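Quinlan laundromat to close at end of month after building sale

April 25, 2018

The only self-service laundry on the east side of Quinlan will close on Monday, leaving people who live near the old depot with a bus ride or a long walk to the next set of coin machines.

Izzati Sitompul, who has run Depot Street Laundry since her uncle retired, told customers last week with a sheet of paper taped to the change machine. The building was sold in the winter and the new owner, a property company called Istico, plans to turn the ground floor into offices. Her lease ends with the month and was not offered for renewal.

"I asked for one more year and they said no," Sitompul said. "They were polite. They sent a letter and then a man came and measured the windows."

Istico said in a short written statement that it bought the building knowing the lease was near its end and gave the tenant the notice the lease called for. The company said work on the ground floor would start over the summer. The apartments upstairs are not affected.

The laundry has 22 washers and a row of dryers along the back wall, most of them older than the tenants who use them. Sitompul is selling what still runs. A motel owner from Drovton has put down a deposit on the newer dryers, and the rest will go for parts.

Moving the business was the first thing she looked at. A storefront on Mill Avenue was empty and the rent was fair, but it had never had the water and drain lines a laundry needs. The lowest bid she got for the plumbing was $4,000 more than she had saved, and that was before the gas work.

For people in the blocks around Depot Street, the closing means a change in routine. Many of the older houses there were cut up into apartments decades ago without laundry hookups. The nearest other laundromat is in the shopping plaza off Route 9, 3 miles away. The Number 6 bus goes there once an hour on weekdays and does not run on Sundays, which has always been the busiest day at Depot Street.

Peiyu Cheng rents the upper half of a house on Carver Street and has used the laundry every week for six years. She works nights at the hospital and usually comes in when her shift ends, before the morning crowd.

"I can do the small things in the sink," Cheng said. "Sheets and blankets, no. I'm not taking those on the bus."

She said her landlord had agreed to look into putting a washer in the basement but had not given a date.

Bedding is what most customers bring up. The front of the shop holds the three largest machines, and in cold weather there is often a wait for them. Sitompul charges more for those loads and said they have kept the place open through slow years. She also takes drop-off orders, washed and folded by the next afternoon, and has been telling those customers to pick up everything by Saturday. 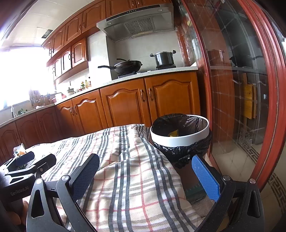

Comforters and heavy covers cost the most to send out. The dry cleaner on Main Street will take them, but its posted price for a single comforter is several times what it costs to run one of the big machines. Sitompul said a few of her regulars had been doing theirs early this month so they could put them away clean until fall.

The town has little say in the matter. The building is already zoned for offices, and the sale did not need approval. The town clerk's office said it had received a petition with 800 signatures asking the council to help find a new site for a laundry on the east side. It will be on the agenda at the next regular meeting, though the council has no money set aside for it.

The transit office said it was looking at adding a Sunday bus to the plaza but that nothing would change before the fall schedule. Riders may bring laundry bags and folding carts on board as long as the aisle stays clear.

Sitompul said she would refund any money left on customers' prepaid wash cards. Cards can be turned in at the counter through closing time on Monday. After that, customers can mail them to the address printed on the back until the end of the summer. Clothes left behind in the lost and found will go to the church thrift store on Elm.

She has not decided what she will do next. A cousin has a restaurant in Drovton and has offered her work there.

The laundry is open from 6 a.m. to 10 p.m. through Sunday. On Monday the last wash will start at 5 p.m.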